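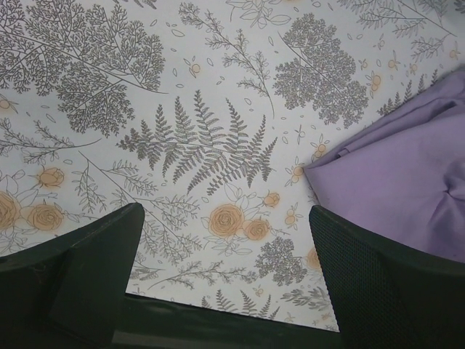 Sharing the housework: tips for a fairer split at home

Posted 2022-03-03

Equal pay gets most of the attention at this time of year, and the hours worked at home get very little. These tips are for couples, families and roommates who want to divide the chores more evenly. They come from readers and from the workshops we ran at Drolirgate last April.

Write down everything first

Before you divide anything, make a list. Include the jobs that don't look like jobs: booking the dentist, noticing that the dish soap is low, buying the birthday card, answering the school's emails. Each adult should make a separate list, then compare. When Tiina Lappalainen and her husband tried it, his list had 14 items and hers had 42. Most of the difference was planning and remembering.

Keep the list on paper, on the fridge or inside a cupboard door. An app is fine if everyone opens it. In most homes one person ends up being the one who opens it.

Hand over the whole job

"Helping with dinner" usually means one person plans, shops and gives instructions while the other chops. Give away the full job instead. Whoever has dinner on a given night decides what it is, checks what's in the house, cooks it and wipes down the stove.

The same goes for laundry. The job starts with collecting it and ends with clothes in drawers. A clean load sitting in the dryer is half a job.

Agree on what "clean" means

A lot of arguments about chores are arguments about standards. Talk about it once, when no one is tired. Useful things to settle:

How often the sheets get changed
Whether dishes can wait until morning
Who empties the bathroom trash, and when
What has to be ironed (for most families, very little)
How much mess is all right in a teenager's room

Once you have agreed, don't redo the other person's work. If the towels are folded in thirds and you like them in halves, leave them.

Rotate the jobs everyone hates

Toilets, drains, the oven and the litter box should go around. Switch on the first of the month so there's nothing to negotiate. Yiğit Dursun wrote to us that his house of four draws slips from a coffee can, and swapping is allowed only if both people agree.

Jobs that people like can stay put. If one of you enjoys the yard, fine – but count the hours fairly. Mowing comes up every week or two in summer. Lunches come up every day.

Teach sons and daughters the same things

Look at who gets asked to set the table and who gets asked to take out the trash. By age 10 most children can run a vacuum, load a dishwasher and make a simple breakfast. By 14 they can do their own laundry and cook one meal a week. Show them once, stand by the second time, then leave the room.

If you pay an allowance for chores, pay the same rate for indoor and outdoor work.

Check in after a month

Sit down for 20 minutes and go through the list again. Cross off what no longer applies and add what you missed. Work schedules change, and a split that was fair in winter may not be fair by April. New babies, night shifts and sick parents all mean starting the list over.

Printed copies of our blank chore list are at the Drolirgate front desk. Ask for Gemechu Negussie if the rack is empty.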